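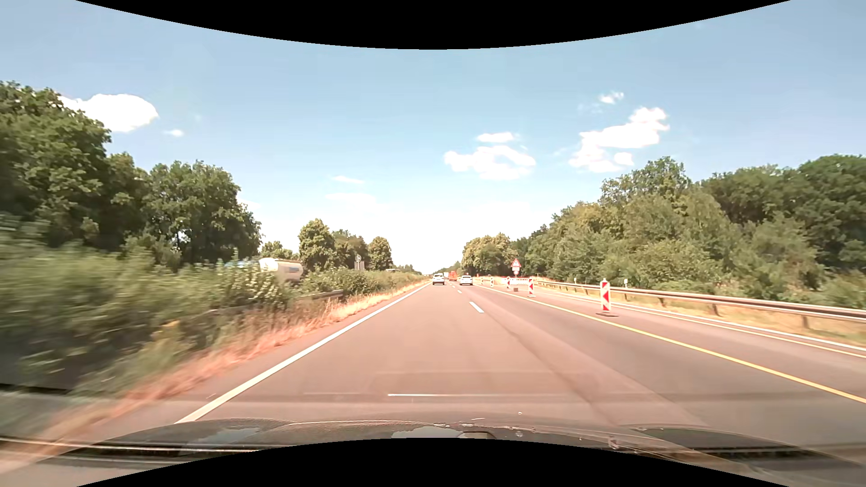 Evwood Parish Paths and Highways Group
Minutes of the January meeting, held in the reading room at 7.30 pm

Present: 14 residents, the chair, the clerk, the footpath warden, and one representative of Grident, the county's surfacing contractor.

Apologies: received from the district member and from the bus users' representative.

1. Minutes of the previous meeting
Agreed with one correction. Under item 4, "culvert at Mill Lane" should read "culvert at Malt Lane". There is no culvert at Mill Lane.

2. Matters arising
2.1 The grit bin at the top of Church Hill has been refilled. The lid hinge remains broken and has been reported again.
2.2 The finger post at the Jalluseo junction has been straightened. The arm for the bridleway still points along the road. Clerk to write to the county.
2.3 No reply has been received about the overhanging hedge by the old forge. A second letter will go to the landowner.

3. Boundary of the old turnpike
3.1 The warden reported on her visit to the record office. The tithe map of 1836 shows the lane behind the allotments as a public road, coloured in the same way as the roads either side of it. The present definitive map shows it as a footpath for its first part and omits the remainder.
3.2 The length omitted is 300 metres, measured along the centre of the lane from the allotment gate to the stile.
3.3 The tithe map is not conclusive taken alone. The county will expect supporting evidence, such as an enclosure award, estate plans, or statements from people who have used the route.
3.4 A resident asked whether use on horseback would count towards a claim for a bridleway. The warden replied that it would, provided the use was open, without permission and without force. User evidence forms are available from the clerk.
3.5 Agreed: that the group prepares an application to add the missing length. Warden to draft the statement of evidence. Clerk to ask the Ó Briain estate office whether its plans may be inspected.

4. Surface of Malt Lane
4.1 The Grident representative outlined the work proposed. The surface would be planed off, the edges cut back and a new layer laid between the pump and the school gate. The drain covers would be raised to suit.
4.2 The chair asked whether the edge by the pump would be supported. The bank has slumped there and the last repair broke away along the verge. The representative said that a concrete haunch was in the drawings for the pump side only. The meeting asked for this to be extended to the second gateway.
4.3 The lane would be closed to through traffic during working hours, with access kept for residents. The signed diversion is by Church Hill – several residents objected that the hill is unsuitable for the school bus. The representative will raise this with the county before the closure notice is issued.
4.4 The representative could not give a start date, as the work depends on temperature at the time of laying.

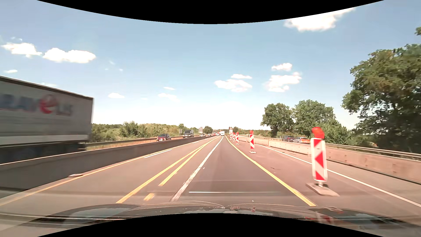

4.5 Loose stone left over from the earlier patching should be swept from the verge before the drains are opened. The representative agreed to this.
4.6 The clerk will circulate the revised drawings when received. Comments should be made in writing.

5. Stiles and gates
5.1 The warden has inspected all stiles north of the brook. 2 are unsafe: the one behind the chapel, where the step has rotted, and the one at the plantation corner, where the post is loose in the ground.
5.2 The tenant at the plantation corner would accept a kissing gate in place of the stile. Agreed in principle, subject to cost.
5.3 The waymark discs are nearly used up. Clerk to order more – yellow only.

6. Correspondence
6.1 A letter was received asking for a bench on the green. Referred to the parish council, which owns the land.
6.2 A letter was received concerning dogs off the lead near the lambing field. A notice will be put on the board.

7. Any other business
7.1 A resident reported standing water at the foot of Church Hill. The gully there is thought to be blocked by leaves. Clerk to report.
7.2 The path clearance will be on Sunday at 10 am, meeting at the allotment gate. Loppers and gloves to be brought.

8. Next meeting
The date will be posted on the board once the reading room booking is confirmed.

The meeting closed at 9.10 pm.

Search minutes and agendas... Go

3 comments

allotment plot 9
My grandfather took a horse and cart down that lane every week. Where do I send the form?

Church Hill resident
Item 4.3 does not mention that the hill was also the diversion last time and the bus got stuck on the bend. Please could this be added.

brookside
Gully still blocked this morning.

Contact the clerk | © Evwood Parish Paths and Highways Group | Back to top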